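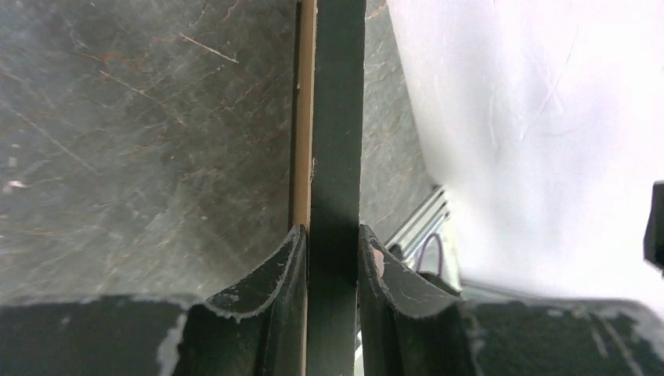 Why did Drirus stop its board-handling robots at the Floltham plant this month? The rubber coating on the gripper fingers wore down sooner than the maintenance plan allowed for, and boards began slipping.

News > Manufacturing > Plant Safety

Worn grippers halt line at Floltham, and the explanation is thin

Thu 16 December

Drirus has taken 3 robot cells out of regular production at its Floltham plant after a board came free during a transfer and landed outside the guarded area. No one was hurt. The company calls it "a minor grip event." People who work the line call it a dropped board, and they say it was not the first.

The fingers on the cells were supplied by Adams, a tooling firm, and came with a rated life of 3000 hours. According to a maintenance log seen by this site, the set involved in the drop had run for 900. The coating at the upper rims of the pads is where the trouble shows: it frays, goes gray and stops holding the way it should.

Drirus says the boards are to blame. Sipho Mathebula, the plant's operations manager, said a recent change of board stock had brought in rougher edges, "and a rough edge will eat any rubber you put in front of it." Adams says much the same. Neither company would share test results, and Mathebula could not say whether the new stock had been tried on the grippers before it went into full use.

That leaves a fairly large hole. If the edges are rougher, someone approved the boards. If the pads are too soft, someone approved those too.

Ntombi Makhubela, a line technician, said she reported scuffed fingers in March and was told to keep an eye on them. "I kept an eye on them. They got worse," she said. Her report asked for a visual check every 120 hours. The plant kept its existing schedule, which has the pads inspected only when a cell is opened for other work.

The cells run on Sterora, a control package that is supposed to stop the arm when grip force drops. It did not stop this one. Drirus says the force reading stayed within limits right up to the drop, and that the software did what it was set up to do. Maybe so – but a worn pad can squeeze as hard as a new one and still let a smooth face slide, and force alone won't catch that. Radoslava Ďurica, a safety engineer who has worked on similar cells at other plants, said slip detection is sold as an add-on and often gets cut from the budget. Drirus would not say if Floltham had it.

The cells are now being run at low speed, with the gates locked, while replacement fingers are tried out. They are the same part from the same supplier. Mathebula said they would be "watched closely" and that full production would resume once the trial is finished. He gave no end date for it.

Makhubela said the inspection schedule posted by the line had not changed as of Wednesday night.

14 comments | 37 shares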